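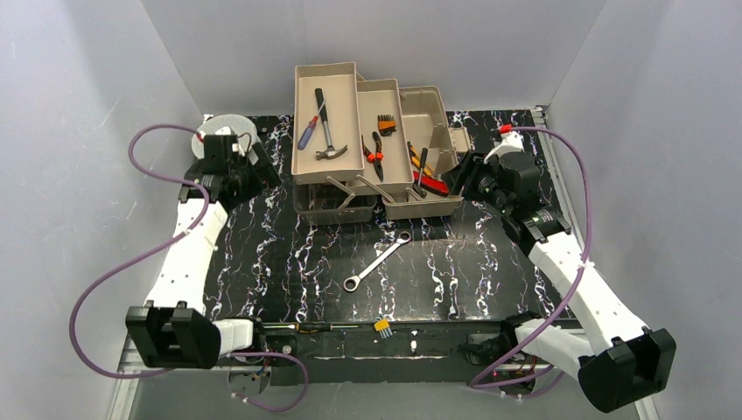 Black tabletop with white marbling and a little faint purple running through it.

I have been thinking about marbled paper since December and I finally have enough of it drying in the hallway to write something down. If you have never tried it, please try it! It costs very little to start, it makes a mess you can wipe up with newspaper, and the first time you lift a sheet off the bath and see the pattern sitting there you will want to call somebody into the room.

My way in was an old ledger I bought at the flea market in Waltbridge. The pages were boring (feed prices, mostly) but the endpapers were a deep blue with red veins and tiny white spots, and I kept opening the cover just to look at them. I went home and read everything I could find. A week later I had a roasting pan full of carrageenan on the kitchen counter and paint on my elbows.

The basic idea is that you thicken water until it's a bit like thin syrup, drip paint on top so it floats and spreads, push it around with a stylus or a comb, and lay a sheet of paper down on it. The paper has to be treated with alum first or the color slides right off when you rinse. I skipped the alum on my first 4 sheets. They came out a very pretty gray, and then they went down the sink.

What I love most is stone marbling, the plain kind, with no combing at all. You throw the darkest color first and it gets squeezed into veins by everything you drop after it. I spent years thinking of it as the beginner step before the fancy peacock patterns, and now I could do it all evening. Black with a lot of white is wonderful. Add one drop of purple, a stingy drop, and it turns into something you would swear came out of a quarry.

Some things I wrote on the inside of the cupboard door:

Let the bath rest overnight. Mine had bubbles after 15 minutes, bubbles after an hour, and none at all by breakfast.

Skim with a strip of newspaper between every sheet, even when it looks clean.

Lower the paper from one corner to the other and don't stop halfway. A pause leaves a line, and the line is always right through the best part.

Soft water! Tumley has very hard water and my colors sank like gravel until I switched to distilled.

I've been using Fakir paints for the last two batches and they spread a little too eagerly for me, so I add them last. The paper is Traltamby text weight, cut down to fit the pan. It curls while it dries but flattens under the dictionary in a day or two.

So far I have 28 sheets I'd be happy to show someone and a shoebox of ones I'll use for wrapping. Next I want to bind a few notebooks with them, with the blue and red one for the first cover, as close as I can get to that ledger. I also want a bigger tray, because the roasting pan is needed back in the oven.

Posted May 22, 2023
Filed under: paper, kitchen experiments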